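**Arm stops pushing partway across the board, joint 2 following error**

Status: open
Opened by: Chalerm Kaewmanee
Where: shared workshop, back bench
Controller: Rumard, stock firmware
Tool: black shaft, straight tip

**Problem**

The arm runs a push routine on the maple board. It picks a block, moves the tip in behind it and slides it to a target spot. On short moves it's fine. On long moves toward the right side of the board, the controller throws a following error on joint 2 and stops. After that the tip sits 4 mm off from where the software says it is, and I have to home the arm again.

It started in October, after I swapped the shoulder belt. Before the swap I had 400 moves in the log with no faults. After it, 32 faults in 263 moves.

**What I checked first**

- Belt tension. It was a bit low, so I brought it up to match the old belt. No change.
- Set screws on the joint 2 pulley. Tight, and I put thread locker on them anyway.
- Power supply under load. Steady, no dip when the fault comes up.
- Board bolts. Both front ones were snug.
- Cable run at the shoulder. It had a tight bend, so I rerouted it. No change.

**Log, Friday**

6:10 pm. Homed the arm, ran the short routine on the left side only. No faults. Tip offset under 1 mm at the end.

6:40 pm. Ran the long routine at half speed. Fault on the ninth move. Joint 2 again.

7:05 pm. Same routine at half speed with the blocks taken off, so the arm was pushing air. No faults in 50 moves. That points at load and not at the path.

7:30 pm. Put the blocks back on and lowered the tip height by 2 mm, thinking it was riding up on the edges and jamming. Fault came sooner. Raised it 3 mm from there and got through the whole set once, then a fault on the second pass.
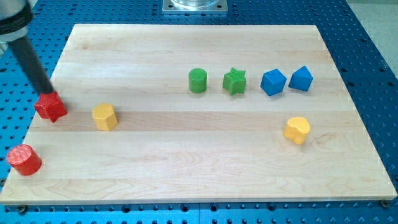 8:15 pm. Measured the clearance between the tip and the wood at five spots with feeler gauges. Left side 1.6 mm, middle 1.1 mm, right side 0.3 mm. So the board and the arm's idea of flat don't agree, and at the low setting the tip would be dragging on the wood at the right.

8:50 pm. Shimmed the arm base with 0.5 mm brass. Right side went up to 0.9 mm. Ran the long routine at half speed, 60 moves, one fault. At full speed, four faults in 40.

**Reply from Burulwood bench group**

The shim is worth keeping but I don't think it's the whole thing. Did the new belt come from Jandex? They sell the same part number in two tooth counts for the pulley kit. If you got the other pulley with it, your steps per degree are off and the error grows the farther you go. Would explain why the short moves look OK. Check the config line for joint 2. Mine says 246.

**Chalerm, next evening**

Belt and pulley both came in the Jandex kit, and I did fit the new pulley. I didn't count the teeth at the time. Config still has the old value, so it was never changed for the new part.

Counted them. The new pulley has two more teeth than the old one. Worked out the new value, saved it, power cycled, homed.

Long routine at half speed, 80 moves, no faults. Full speed, 80 moves, one fault, and the offset after it was under 1 mm.

**Still to do**

- Remeasure clearance at the same five spots with the shim in.
- Put the Contreras motor driver back to its original current limit. I raised it during testing and it's running warm.
- Full speed overnight with logging on.
- Label the old pulley and put it in the spares drawer.

Leaving this open until the overnight log is in.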